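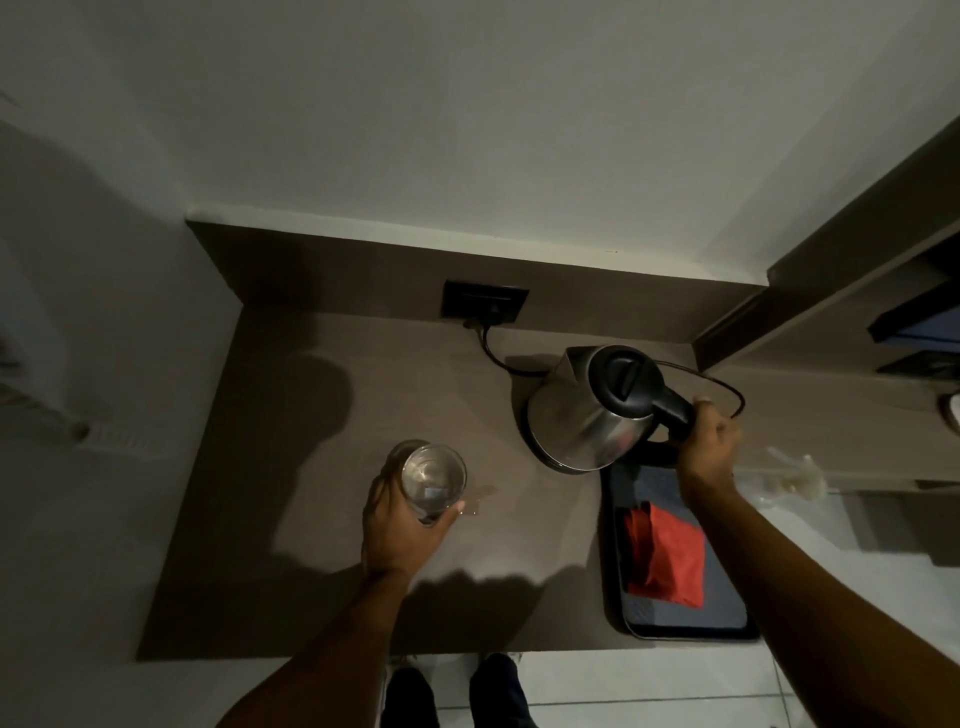

I drink more water in a rented room than I do at home, mostly because there is so little else to do in the first half hour. I put my bag down, find the light switches, and then I look at the kettle corner.

The corner tells me how the rest of the stay will go. At the Seixas, where I spent two nights in spring, the kettle lived in the wardrobe and the nearest outlet was behind the bed. I boiled water on the floor. At the Zerden the counter was fine but the cord was so short that the kettle could only sit in one spot, with its spout against the wall.

The place I have now is a studio apartment in the Gradero building. It has a brownish-gray counter set into a corner, an outlet in the backsplash right where you want one, and a steel kettle with a black lid. There is a black tray beside it with a mat on it. The rent is 1480 a month, and I took it for one month while the work at Volgate gets finished.

I have a routine for a kettle I don't know. I open the lid and look at the bottom. If there is scale I fill it, boil it, pour that out and do it again. Then I fill it a third time and let it stand with the lid up. That water is for drinking. I don't like ice and I don't like buying bottles, and the tap water in this part of town tastes like a swimming pool until it has been boiled and left for a while. I gave it 55 minutes the first night, which was longer than it needed. I was on the phone.

One more thing about glasses. I never pour hot water into a plain drinking glass, and I would not trust one in a rental. Hot goes in a mug. The glass is for water that has been standing.
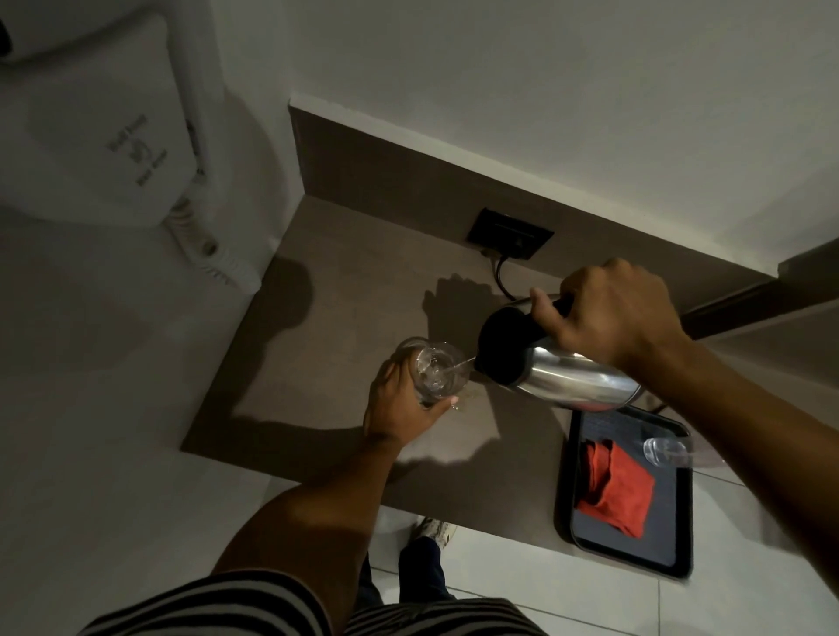
Gradero, 8th floor. July.

I have been here long enough to have opinions about the kettle. It pours in a thin stream if you go slowly, and it splashes if you don't. I hold the glass up close to the spout with my left hand now. Before that I left it standing on the counter and wiped up after myself every time. The counter is matte and doesn't show rings, so a small spill can sit there until you put your sleeve in it.

The handle is comfortable. The lid is stiffer than it should be. It shuts off by itself with a loud click, which I can hear from the shower.

Morning light doesn't reach that corner, so I use the overhead light even at 7 a.m., and I end up working in my own shadow. A lamp would fix it. I'm not buying a lamp for a place I leave in 19 days.

I did buy a second dish towel. The first one is for the counter and the new one is for glasses. I also moved the coffee to the shelf by the door, where I forget about it, and I have been drinking less of it as a result. On Monday I had none until noon.

The washing machine is a separate matter and I will write about it when I have worked out the third dial.

Contact | © All text and photos by the author | Back to top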